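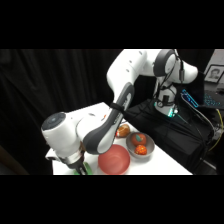 From: Moushumi Marikar
To: lab-equipment list
Date: Thursday, October 8, 2026
Subject: Re: Second arm station - what do we need to order?

Otis Whitlock wrote:

> I've been asked for a first budget for the second arm station and I'd like to send it up before the end of October. At the moment I have the arm, the gripper and a table on it, and nothing else. I assume that is wrong.
>
> Questions:
>
> 1. Do we buy the same arm again or is this the time to look at the Lodent one? It is cheaper on paper.
>
> 2. Does the second station need its own computer, or can both arms run from the one we have?
>
> 3. What did we end up paying for last time that wasn't on the first quote?
>
> 4. Is there anything we can leave until next year?
>
> Otis

Otis, taking these in order.

1. Same arm again, please. I went through the Lodent quote in the summer with the people at Zinilberg and the price is for the bare arm. The controller is a separate line and so is the mounting plate. Once you add those the gap is small, and we would then have two sets of spares, two sets of drivers and two lots of training to give. The pick and place work with the bowls and toy fruit is meant to run on both stations with the same code, and that only holds if the arms match. If someone wants a Lodent for comparison later, that should be its own request.

2. Its own computer. We tried sharing one when the loan arm was here in spring and the control loop kept dropping out whenever both were recording. It doesn't need to be the same model as the present one, but it does need a second network port, as one goes to the arm and the other to the building. Trurmont list a suitable desktop and they will hold a price for 20 working days, so don't ask for the quote until you are nearly ready to send.

3. From my notes, the things missing from the first quote last time were:

- delivery to the room (the standard price is to the loading bay)
- pedestal and fixing bolts
- longer cables
- cable straps and sleeves
- spare fingertips for the gripper
- blackout curtain and rail
- a fixed camera, its bracket and its lens
- electrical inspection before first use

The cables caused the most delay. The ones supplied were too short once the arm was on its pedestal, and the replacements took 8 weeks. Order them with the arm this time. I would also put in for two sets, one fitted and one on the shelf.

Fingertips are a consumable and should sit in the running costs. We are getting through 5 pairs a year on one station, so allow for double. Weerakoon will do a small discount if we order a full year's worth in one go, but they want a purchase order for it and won't take the card.

For the curtain, measure the bay first. The first one came up short and had to go back - the supplier took it, but we paid the carriage. Plain black again, same cloth if they still stock it. Any change of background means collecting a fresh set of images, and that is staff time you would have to put in the budget as well.

Objects are cheap enough to come out of petty cash. I would still write down exactly which bowls and which fruit we use and buy duplicates now, before the shop changes its range. The two stations should have the same items in the same colours.

4. Things that can wait: the second camera angle, the better lights, and the lockable cabinet. I would not put off the service contract. The first year is included, but if we let it lapse and then rejoin there is a call-out charge before they will even look at the arm.

Two more things for the plan. The room currently has 58 square metres signed off as lab space, and the safety office will want a new floor drawing with both stations marked on it. They were slow last time, so I would send them the drawing before the order goes in. And the present desk is too close to the arm as it is. If we are moving furniture for the second station, let's move that at the same time and put a line in for the electrician, as the sockets will be in the wrong place.

I have the old invoices in a folder and can go through them with you on Tuesday afternoon if that suits. If anyone else on the list has spent money on station one that I have missed, please reply here and not just to me, so that Otis has it all in one thread.

Moushumi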